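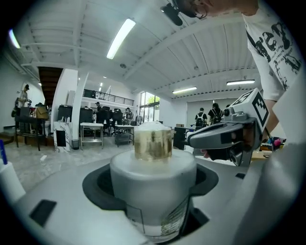

A white container with a brass-coloured cap, set in its black holder in the Karnard workshop.

The Karnard workshop will open to the public for longer hours from November, its operators have announced. The space will stay open until 7 p.m., and 14 places will be offered in each evening session.

Participants will learn to handle, label and store small containers at a shared workbench. Workshop coordinator Rigoberto Guzmán said the program had been revised following requests from Prerness residents — many of whom work during the day and could not attend earlier sessions.

Enrolments are open at the Agudelo centre. Each session costs $17, with materials included.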